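Lerneck Measuring Cups, Teleoperated

Demonstrations of two-arm tabletop work with plastic measuring cups, recorded under remote control. An operator drives both arms by hand through a pair of leader arms. Every motion in the set comes from a person; there are no scripted episodes.
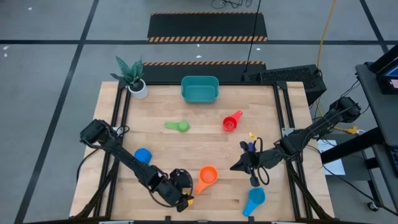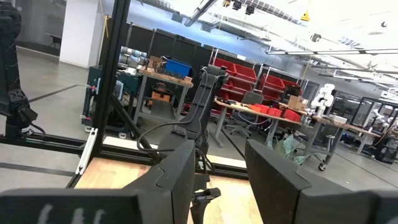 Views

The overhead view takes in the tabletop, the bin at the far end and both arms. The wrist view looks out between the gripper fingers and picks up a lot of the lab behind the table. Crop it or mask it if your model latches onto the background.

Task

Put the cups in the teal bin. Either arm may take any cup. The operator chooses the order and may pass a cup from one gripper to the other. Cup positions and handle directions are changed by hand between episodes.

Contents

Episodes: 1,047
Arms: 2
Control and video rate: 30 Hz
Longest episode: 300 seconds
Per step: joint positions for both arms, gripper opening, leader arm positions, video from all views

Splits

train: everything not listed in heldout.txt
heldout: episodes by operators who do not appear in train

Known issues

Dropped cups are kept, with the flag "drop" set. Retries stay in the same episode.
Gripper opening is the commanded value. The measured value was not logged.
In a few early episodes the leader arm positions lag the video by one step. They are listed in lag.txt and have not been corrected.
Floor and background are not controlled. Things move between sessions.

Related sets

Pidano uses the same file layout with a single arm. Loaders written for Pidano need the arm index added.

Changes

December: fixed gripper sign on the left arm, added lag.txt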